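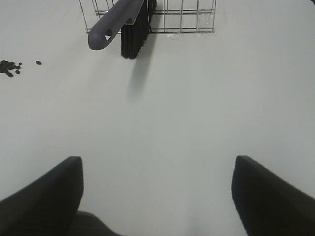 Flivico James 그리퍼 키트 사용기

7월 초에 주문해서 한 달 남짓 쓴 제품이다. James는 책상용 소형 로봇팔 끝에 다는 두 손가락 그리퍼 키트이고, 손목에 붙이는 소형 카메라가 함께 들어 있다. 가격은 배송비를 빼고 184유로였다. 팔은 포함되지 않는다. 나는 Flesturville에 있는 공용 작업실 Morkby에서 예전에 만들어 둔 팔에 달아서 썼다. 제조사와는 관계가 없고 돈도 직접 냈다.

먼저 내 조건을 적어 둔다. 전공자가 아니고, 납땜과 파이썬 기초 정도는 할 줄 안다. 원래 쓰던 그리퍼는 평행 집게형이었는데 얇은 물건만 잡을 수 있었고 손잡이처럼 둥글고 굵은 것은 자꾸 미끄러졌다. 그래서 집안일에 가까운 작업, 그중에서도 빗자루질을 시켜 볼 수 있는 그리퍼를 찾고 있었다.

구성품

상자를 열면 하우징 부품, 손가락 한 쌍, 서보, 제어 보드, 카메라 모듈, 케이블, 나사 봉지가 나온다. 나사는 길이별로 나뉘어 있는데 봉지 겉에 적힌 규격과 설명서의 표기가 서로 다르다. 설명서는 길이만 쓰고 봉지에는 부품 번호만 있다. 자로 재 가며 맞춰야 했다. 여분 나사는 짧은 것만 들어 있고 긴 것은 딱 맞게 들어 있다. 긴 나사 하나를 바닥에 떨어뜨려 한참 찾았다.

하우징은 보랏빛이 도는 짙은 회색 플라스틱이다. 표면은 무광이고 모서리 마감은 괜찮다. 손가락은 검은색이다. 끝이 뭉툭해서 얇은 종이나 동전을 집는 데는 맞지 않는다. 제품 페이지에는 그런 말이 없으니 작은 물건을 다룰 사람은 참고하기 바란다.

조립

4시간 걸렸다. 설명서에는 두 시간이라고 되어 있다. 차이가 난 이유는 두 군데다.

첫째는 서보 중립 맞추기다. 설명서 순서대로 하면 손가락을 다 끼운 다음에 중립을 잡게 되는데, 이때 톱니 한 칸만 어긋나도 손가락이 좌우 비대칭으로 벌어진다. 나는 두 번 풀었다가 다시 끼웠다. 전원을 먼저 넣고 서보를 중립에 세운 다음 손가락을 끼우는 편이 맞다. 이 얘기는 제조사 게시판에 이미 올라와 있고 설명서는 아직 그대로다.

둘째는 카메라 케이블이다. 기본 케이블 길이가 15cm인데, 손목을 끝까지 돌리면 당겨진다. 작은 팔이라면 충분할지 모르겠지만 내 팔에서는 모자랐다. 연장 케이블을 따로 사서 끼웠고, 하우징 바깥에 케이블 타이로 고정했다. 처음부터 더 긴 케이블을 넣어 주었으면 좋겠다.

나머지는 무난했다. 하우징 두 쪽이 잘 맞물리고, 나사 구멍이 어긋난 곳은 없었다. 손가락 축에는 설명서에 없어도 그리스를 아주 조금 바르는 것을 권한다. 바르기 전에는 다 벌렸을 때 삐걱거리는 소리가 났고 바르고 나서는 사라졌다.

소프트웨어

제어 보드는 USB로 연결하면 바로 인식된다. 제공되는 파이썬 라이브러리는 함수가 몇 개 안 되고 단순하다. 열기, 닫기, 위치 지정, 전류 읽기가 거의 전부다. 나는 이쪽이 편했다. 예제 코드는 세 개가 있는데 그중 카메라 예제는 오래된 패키지 버전을 요구해서 그대로는 돌아가지 않았다. 버전 지정 한 줄을 지우면 된다.

전류 값을 읽을 수 있다는 점은 마음에 든다. 손가락이 물건에 닿으면 값이 올라가므로 간단한 접촉 판정을 할 수 있다. 다만 값이 많이 튄다. 평균을 내서 써야 한다.

작업대와 시험 과제

시험 과제는 이렇게 잡았다. 와이어 거치대에 꽂힌 손 빗자루를 그리퍼로 잡아 빼고, 흰 작업대 위에 흩어 놓은 알갱이를 쓸어 쓰레받기에 모은 뒤, 빗자루를 다시 거치대에 꽂는다. 팔은 미리 시범 동작을 기록해서 학습시킨 정책으로 움직인다. 시범은 내가 직접 조작해서 모았고, 팔 조작에 익숙한 Aurelio Villaseñor가 며칠 저녁을 도와주었다.

작업대는 밝은 무광 상판을 깔았다. 배경이 단순해야 카메라 영상에서 물건이 잘 구분된다. 조명은 위에서 넓게 비추도록 했다. 그래도 물건 그림자는 생기는데, 그림자를 완전히 없애려고 애쓸 필요는 없었다. 조명을 두 번 바꿔 가며 시범을 모으는 편이 결과가 나았다.

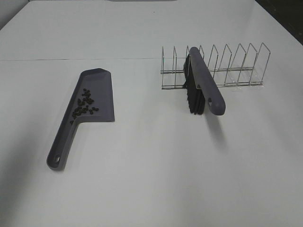
고정 카메라로 찍은 작업대. 왼쪽에 알갱이가 담긴 쓰레받기, 오른쪽 거치대에 손 빗자루.

거치대는 주방용품을 가져다 썼다. 처음에는 플라스틱 컵에 빗자루를 세워 두었는데, 컵이 가벼워서 그리퍼가 살짝만 스쳐도 넘어갔다. 철사로 된 쪽은 그보다 훨씬 안정적이다. 단점은 반사다. 금속에 맺힌 밝은 점이 각도에 따라 옮겨 다녀서, 손목 카메라만으로 위치를 잡게 하면 거치대 앞에서 팔이 머뭇거리는 일이 잦았다. 고정 카메라 영상을 같이 넣고 나서는 줄었다.

잡는 힘과 자세

James의 가장 큰 장점은 손잡이를 잡는 능력이다. 손 빗자루 손잡이는 둥글고 길어서 예전 집게로는 돌아가 버리기 일쑤였다. James로는 손잡이 가운데를 잡으면 쓸어 내는 동안에도 방향이 유지된다. 끝부분, 그러니까 거는 구멍 근처를 잡으면 얘기가 달라진다. 솔이 바닥에 눌릴 때 손잡이가 기울고, 몇 번 쓸고 나면 자세가 틀어진다. 그립 위치를 시범에서부터 일정하게 잡아 주어야 한다.

벌어지는 폭은 넉넉하다. 손잡이에 다가갈 때 위치가 조금 어긋나도 양쪽 손가락 사이로 들어온다. 이 여유가 성공률에 꽤 영향을 준다고 느꼈다. 반면에 손가락 자체가 두껍다 보니 거치대의 칸 사이로는 잘 들어가지 않는다. 손잡이가 거치대 앞쪽으로 나오도록 꽂아 두어야 잡기 쉽다.

쓸기는 생각보다 잘된다. 어려운 부분은 쓰레받기의 앞쪽 턱이다. 알갱이가 턱에 걸려 옆으로 흩어진다. 이 문제는 그리퍼 탓이 아니고 동작의 문제라서 평점에는 넣지 않았다. 다시 꽂는 단계는 지금도 제일 불안하다. 솔이 철사에 걸려 퍼지면 손잡이가 제자리를 찾지 못한다. 학습을 더 시켜야 할 것 같다.

카메라

손목 카메라는 이 가격대 키트에 들어 있는 것치고 쓸 만하다. 시야가 넓고, 손가락을 벌린 상태에서는 손가락 끝과 그 사이 바닥이 같이 보인다. 색은 차가운 쪽으로 치우친다. 자동 노출은 끄는 것이 좋다. 흰 상판 위에 어두운 물건이 들어오면 밝기가 출렁거리기 때문이다.

초점은 고정식이다. 가까운 곳은 약간 흐리다. 손잡이를 잡는 정도의 작업에는 지장이 없었지만 작은 글씨를 읽히려는 사람에게는 부족하다.

브래킷은 불만이다. 나사 하나로 각도를 고정하는 구조여서 진동이 쌓이면 조금씩 풀린다. 게다가 조정 범위가 커서, 각도를 잘못 잡으면 화면을 하우징이 거의 다 차지해 버린다. 나는 흰 종이를 바닥에 깔고 기준 영상을 한 장 저장해 둔 뒤, 작업 시작 전마다 그 영상과 비교한다. 나사에는 풀림 방지제를 한 방울 발랐다.
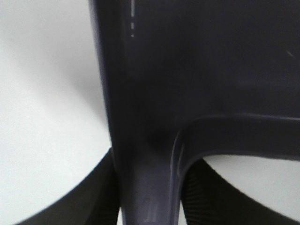

손목 쪽 소형 카메라 화면. 짙은 보라회색 하우징이 화면 대부분을 차지하고 아래로 골이 파인 검은 부분이 보인다.

하우징 표면은 흠집이 나면 밝은 선으로 티가 난다. 기능과는 상관없지만 새것처럼 유지하고 싶은 사람이라면 신경이 쓰일 수 있다. 색이 어두운 점은 카메라 쪽에서 보면 좋다. 빛 반사가 가장자리에만 얇게 생기고 넓은 면은 고르게 나온다.

내구성

빈손으로 여닫기를 1,000회 돌려 보았다. 중간에 쉬지 않고 돌렸고, 끝난 뒤 서보 케이스를 만져 보니 따뜻한 정도였다. 중립 위치는 눈으로 볼 때 변하지 않았다. 손가락 축의 유격은 처음보다 조금 늘었다. 축 나사를 다시 조이니 원래대로 돌아왔다.

물건을 쥔 채로 오래 버티게 하면 서보에서 높은 소리가 난다. 닫는 목표 위치를 물건 두께보다 너무 안쪽으로 주면 그렇다. 전류를 보고 목표 위치를 조금 되돌려 주는 코드를 넣었더니 소리가 줄었다. 이런 기능은 라이브러리에 기본으로 있어야 한다고 본다.

소음은 공용 작업실에서 쓰기에 문제없는 수준이다. 옆자리에서 톱질만 안 하면 들리기는 한다.

고객 지원

설명서 오류 두 건을 메일로 보냈고 사흘 뒤에 답이 왔다. 나사 표기는 다음 인쇄본에서 고치겠다고 했다. 케이블 길이에 대해서는 답이 없었다. 부품은 낱개로 살 수 있다. 손가락 한 쌍과 브래킷은 재고가 있었고, 하우징은 품절이었다.

평가

조립 난이도: 중간. 설명서 순서만 믿지 않으면 된다.
잡는 성능: 좋음. 굵은 손잡이에 강하고 얇은 것에 약하다.
카메라: 보통 이상. 브래킷은 보통 이하.
소프트웨어: 단순하고 쓸 만함. 예제는 손을 봐야 한다.
가격: 카메라까지 포함이면 납득할 만하다.

별 다섯 개 중 네 개를 준다. 집이나 작업실에서 팔을 이미 만들어 둔 사람이 도구를 쥐게 하려는 목적이라면 살 만하다. 팔부터 새로 시작하는 사람이라면 본인 팔의 손목 규격을 먼저 확인해야 한다. 어댑터 판이 한 종류만 들어 있어서 나는 구멍을 두 개 새로 뚫었다.

2021년 8월 15일 추가: 연장 케이블을 어디서 샀는지 묻는 분이 있어서 적는다. 동네 전자부품점에서 같은 핀 수로 골랐고 특별한 제품은 아니다. 핀 방향이 뒤집힌 케이블도 섞여 팔리니 기존 케이블을 들고 가서 맞춰 보고 사면 된다.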